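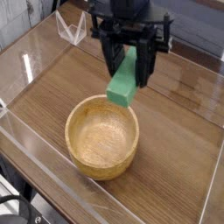

夹爪夹着绿色泡沫块,停在木碗碗沿上方

去之前我以为会听到一个很大的事故,结果Zistik的这位工程师一坐下就跟我说:“先说好啊,没着火,也没人受伤,就是手指松不开。”

我一下就来劲了,松不开算什么故障?她笑,说这才烦人呢。他们在做的项目叫Uva,任务听起来简单得要命:把一块泡沫夹起来,放进木碗里,再拿出来,再放,一直重复。九月里有一次连续测试,跑到第1055次的时候,夹爪到了碗口上方,该张开,没张。程序那边呢,以为已经张开了,高高兴兴带着泡沫块往回走,接着去夹下一次。

“它手里明明还攥着东西,就往桌面上压下去了。”她用手给我比划,五根手指捏着我的笔帽往桌上戳,“泡沫软嘛,缓冲了一下,要是换成硬的,我估计手指先坏。”

那最后是怎么停的?她说是力矩超限,手臂自己停的,可是停得比他们想要的晚。阈值是很早以前别人设的,那时候夹的东西重得多,后来换成泡沫,谁都没想起来去改。我问她当时在不在旁边,她有点不好意思:“在隔壁吃面。”(我很喜欢这个回答!)

接下来就是查原因,查了3天。头一天大家都怀疑软件,翻日志翻到眼睛疼,张开的指令发了,时间也对,驱动器还回了一个“完成”。问题就在这个“完成”上面,它的意思只是“我收到了,也执行了”,并没有去看手指到底在哪儿。她说自己看到这里后背一凉,因为他们另外几套程序全是这么写的。
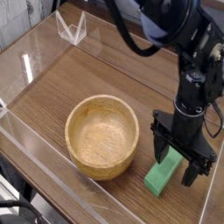
后来他们把动作拆开,一步一步慢慢走。夹爪降到泡沫块两边,先别合,读一次位置;合上,读一次;抬起来,再读一次。走到第295次,故障终于又冒出来了,张开的指令一发,位置读数纹丝不动。“我当时差点鼓掌,”她说,“你知道等一个故障等两天是什么心情吗?”

毛病最后落在一根线上。夹爪的供电线有个接头没有压紧,手臂转到某个角度,线被拽一下,电压就掉下去,手指就没力气动了;再转回来,接触又好了,什么都查不出来。接头是从一家叫Sotine的供应商那里买的,她特意叫我写清楚,接头本身没毛病,是他们自己压线的时候图快。

我追问了一句安全的事。工作台四周有透明亚克力围板,我就想当然地说,那人应该很安全吧?她摇头摇得很快。围板能拦住飞出来的泡沫块,也提醒你别随便靠过去,可是人要伸手进去捡东西,照样伸得进去。出故障那次,有个同事看手臂停了,第一反应就是去把泡沫块从手指中间抠出来,还好先被喊住了。“停了不等于断电,这句话我们贴在墙上,贴了两张。”

现在的规矩是这样的:伸手之前先按急停,急停按下以后等夹爪的指示灯灭掉,再动手。程序里也加了检查,发出张开指令以后,必须读到手指真正的位置,读不到就原地不动,报警,等人来。力矩阈值按泡沫重新设过,还在参数旁边写了是给什么东西设的。她说最后这条是Fu那边一个做维护的老朋友教的,人家吃过一样的亏。

我问加了这么多检查,会不会变慢。会啊,她说,每一轮都慢一点点,领导一开始还来问过。她就把那次的录像放给领导看,手臂攥着泡沫往桌子上压的那一段,放了2遍,后来就没再问了。

聊完她还带我去看了那根换下来的线,装在一个密封袋里,挂在显示器旁边。我问干吗不扔,她说新同事来了要先看这个,看完再去学压线。我凑近看了好半天,老实讲,一点毛病都看不出来。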